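Chapter 6
Lodges, Clubs and Friendly Societies: How Voluntary Associations Govern Themselves

Most towns have more associations than their residents could name. There are service clubs, lodges, benefit societies, sports clubs, garden clubs and alumni groups. Some own a building and some meet in a borrowed room. What they share is that people join by choice, pay something to belong, and agree to be bound by rules they did not write.

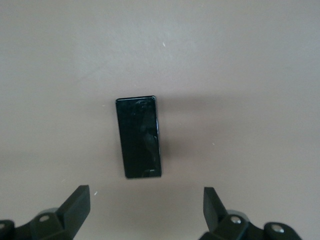

By K. Warraich

This chapter looks at how such groups run themselves. Chapter 5 dealt with why people join. Here the question is what happens after they do: who may speak, who may vote, how officers are picked, and how power passes from one set of hands to the next.

6.1 The written rules

Nearly every association that lasts more than a few years has a written set of rules. The name varies. A lodge may call it a constitution, a club may call it bylaws, and an older benefit society may call it a rule book. The contents are much the same. The rules state the purpose of the group, who can be a member, what dues are owed, when meetings are held, and how the rules themselves can be changed.

The last item matters more than new members tend to think. If rules can be changed by a simple majority at any meeting, a small group that shows up on a quiet night can remake the whole association. If changes need near-total agreement, the rules freeze. Most groups settle somewhere between these two, often by asking for notice in advance and a two-thirds vote.

Consider the Brenulwood Friendly Society, which we will use throughout the chapter. It has 300 members on its roll. Its rules set a quorum of 8 for an ordinary meeting. That is a low number, and it was set low on purpose after a winter when no business could be done. The rules balance it with a second requirement: any change to dues must be read out at 2 meetings before it is voted on.

6.2 Officers and the hand-over

The officers of an association usually serve for one year. The titles can be plain (president, secretary) or grand (master, warden, chancellor). Students sometimes take the grand titles as a sign that the office has great power. Often the reverse is true. In many lodges the head officer runs the meeting and speaks for the group at events, while decisions about money rest with the members as a whole.

The change of officers is commonly marked by a ceremony and a meal. Sociologists have offered several accounts of why. One is that the ceremony makes the change public, so that members cannot later claim they did not know who was in charge. Another is that it honors the outgoing officer and makes the loss of the position easier to accept. A third holds that a ceremony repeated every year ties present members to past ones. These accounts do not exclude each other.

The Nakari Lodge installs its officers on a Saturday evening in June. Guests may attend the dinner and the speeches. They are asked to wait outside for the oath, which takes only a few minutes. The oath contains nothing that is not already in the printed rules, and members will say so if asked. The privacy is part of what membership offers.

6.3 Open and closed meetings

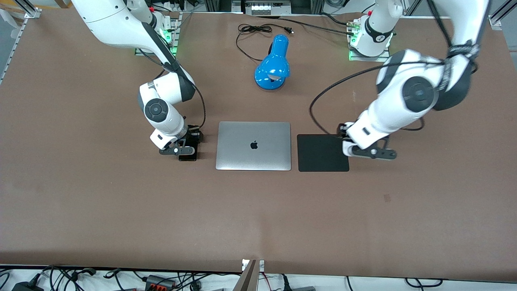
Figure 6.2 Two white robot arms at a brown tabletop.

Associations differ in what they let outsiders see. A fully open group admits anyone to any meeting. A fully closed group admits members only and does not publish its minutes. Most fall between. The Trandelska Women's Club, for instance, opens its monthly talk to the public and closes the business meeting that follows.

Closing a meeting has practical uses. Members may need to discuss a person who is sick and short of money, or an applicant whose name has been put forward. It also has costs. Outsiders may fill the gap with guesses, and members who miss a meeting may find it hard to learn what was decided. A group that wants to keep some of its business private can reduce these costs by publishing its rules, its list of officers and its yearly accounts.

The difference between privacy and secrecy will come up again in Section 6.5. For now, treat a matter as private when its existence is known but its details are held back, and as secret when even its existence is hidden. By this measure few modern lodges are secret. Their buildings have signs and their dinners are reported in local papers.

Terms to know before reading on: bylaws, quorum, notice, installation, closed meeting, roll.

Back to top | Contact the publisher | Copyright Trandelska Press. All rights reserved.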